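Storage and Tidying in a Small Home
Final report, Household Studies project
Kamil Čierny
February 12, 2018

1. Purpose

The task was to look at one lived-in room and work out why it fills up between cleanings. I picked a room that is used for eating, for sorting laundry and for storage. Most of the storage advice I read assumes a separate space for each of those, so I wanted to see what happens when they share one.

2. Method

I visited the home in July and again in the winter. I talked with the people who live there and wrote down where each kind of item was kept and who put it there. I did not move anything before taking notes. The budget for improvements was 3,000 crowns, set by the course.

3. The table

The table is the busiest surface. The family eats there, and clean clothes get folded on it. A patterned cloth stays on all the time, and the fruit bowl has a fixed place on it. When I asked what would be hardest to give up, the answer was the bowl – people take fruit from it on the way out.
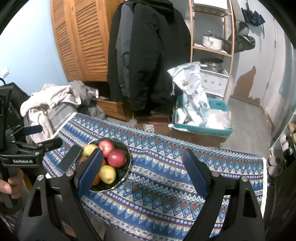
Figure 1. The fruit bowl on the patterned tablecloth.

The bowl is not a problem in itself. It marks off a part of the table where laundry does not get piled. The trouble comes at the other end, where clothes and bags are put down for a minute and stay until the next meal. Folding takes nearly 10 minutes, but it is often put off until the evening.

4. The floor and walls

Things that have no shelf end up low down. Boxes and tubs stand on the floor, and the tub of plastic bags is on top of a cardboard box, so the box cannot be opened without lifting the tub off first. Coats hang next to the cabinet. Shoes have their own rack by the door, and that part of the room works well.
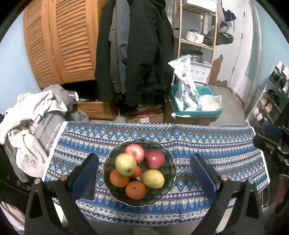 I compared two ways to free up floor space. The first was a set of stacking bins from Jisteck. The second was a wall rail from Prarnlow, 56 centimeters long. The bins cost less but take up the same floor area as the boxes do now. The rail needs sound plaster, and the wall by the shelves has a bare patch that would have to be repaired first.

5. Recommendations

Sort the plastic bags and keep only one small bundle. Give the laundry a basket of its own so it can wait somewhere other than the table. Repair the plaster before hanging anything more on that wall. Leave the bowl and the shoe rack where they are.

The family agreed to the first two. The plaster will wait until the weather is warmer, and I have left the rail measurements with them.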